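Card boards: pinning practice for the shared work tables

The change to the card boards takes effect in October and applies to every table in the Kestby room. Floor Hoekstra and Khang Nông wrote the procedure, and Liên Vi edited it down to the version printed below. The full text is in the binder by the door, under "Boards."

The old system used adhesive notes. They curled at the lower edge within a few weeks, and the ones near the heating vent fell off sooner. Cork with pushpins holds a card flat for as long as it is needed, at the cost of a few holes. The stock is now a light green card, cut from full sheets. Lettering is done by hand in dark ink, one letter per card, large enough to read from a standing position.

Layout of a station: the board lies flat near the front of the table, cards to the left in the clear plastic container, pins to the right in the small dark tray. Left-handed users may mirror this, provided they put it back. The back of the table is for personal items and anything not in use.

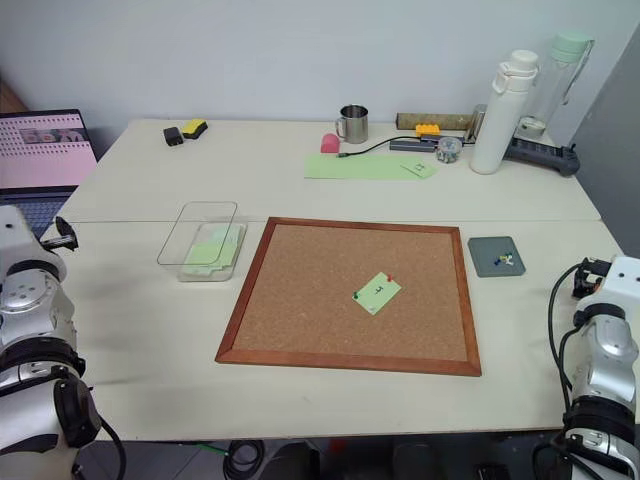

Board with one "T" card held by two pins. Cards left, pins right.

Two pins per card is the standard. A card on a single pin turns when the board is lifted, and a turned card will sooner or later overlap the one next to it. Both pins go along the upper edge, as close to the corners as the card allows. Keep 6 mm between the pin and the edge of the card; closer than that, the card tears when it is pulled. Push straight down with the thumb until the collar of the pin touches the card. A pin set at an angle widens its hole and loosens sooner.

Angle of the card itself is not regulated. Lợi Đỗ asked for a ruled guide line across the cork, and this was tried on one board for a month. It made no difference to legibility and the line could not be removed afterward.

Pin color carries no meaning at present. Hường Từ has proposed reserving red for cards that should stay up past the end of the month. Comments on this go on the sheet in the binder.

Cards and larger pieces of green paper are kept at the left of the board in either case. Paper is lighter than card and slides on the tabletop, so bring it over the cork at a low height and lower it flat. Pin one corner before letting go of the opposite one.
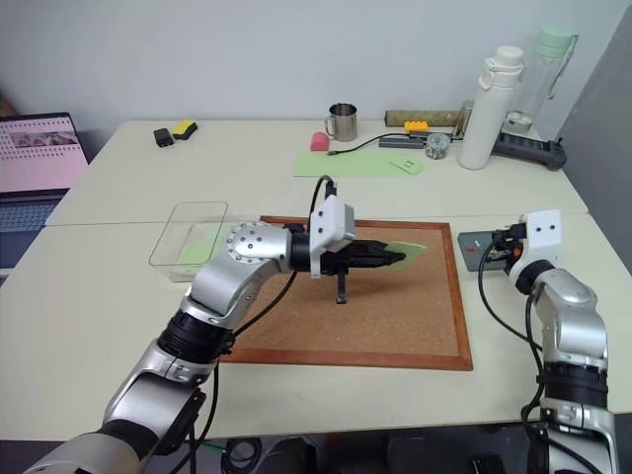
Green sheet held above the cork, clear tray to the left of the board.

Storage and supply. The lid goes back on the container at the end of the day. Without it the top cards pick up dust, and the ink beads on them. The supply order this quarter was 810 cards from Cotedar and 30 boxes of pins from Mạc. At the current rate of use the cards will last until spring and the pins considerably longer. Pins with bent points go in the jar on the windowsill, never in the tray.

Boards are turned end for end every 9 weeks to spread the wear on the cork. The next turn is due at the end of the month. Replacement boards are held at Pastesberg and can be requested through Khang before noon for delivery the following morning.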